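6. Entering utility rates for a bill comparison

Read this section before you load any customer data. Most bad results we get sent are rate problems, and the people sending them are usually sure it is the weather file.

6.1 Before you start

You need twelve months of bills and the full tariff sheet from the utility. The one-page summary that comes with the bill is a sales document. It leaves out riders, and riders are where a good part of the money goes.

1. Open Nuvden and choose Rates, then New Schedule.
2. Type the schedule name as it is printed on the tariff, including any suffix letter.
3. Enter the fixed monthly charge.
4. Enter the energy charge for each season. If summer rates run through September, set the end month to September. The program does not guess.
5. Enter the demand charge and the length of the metering interval. The default is 30 minutes. Check it against the tariff anyway.
6. Save, then click Test Against Bill.

Note: Test Against Bill needs at least 2 bills from different seasons. It will run on one and give you a nice green check mark, which means very little.
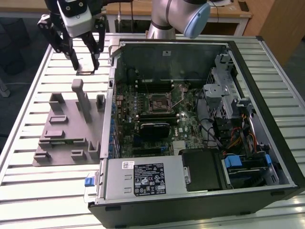 Demand charges deserve more suspicion than any other line on the bill. Vendors like to promise that a new controller will "shave the peak," and the savings figure they quote tends to assume that every peak can be moved. Look at what is on the floor before you believe it. A production work cell has its own production schedule, and the plant manager may not let you shift it by even one interval. Enter equipment of that kind as Fixed Load unless someone at the plant has agreed in writing to move it.

6.2 Adding a ratchet

1. On the Demand tab, check Ratchet Applies.
2. Enter the percentage from the tariff.
3. Enter the look-back period in months.
4. Click Recalculate.

Caution: Recalculate overwrites any demand values you typed by hand. There is no undo. Save a copy first.

In the Ponholm test case, leaving out the ratchet overstated yearly savings by almost 44 percent. Wajid Zaidi reran it with the ratchet on and the project no longer paid back inside the lease.

6.3 If the test fails

A gap between the calculated bill and the real one is usually a missing rider or the wrong billing days. Do not use the Adjust Factor box to close it. We argued for removing that box and lost – it is still there, and it will make any schedule match any bill.

If you have checked both and the gap remains, send the schedule and the bills to Kirsty Gilchrist at Ploltholm. Leave the customer's account number off.

Section last revised 2003-04-17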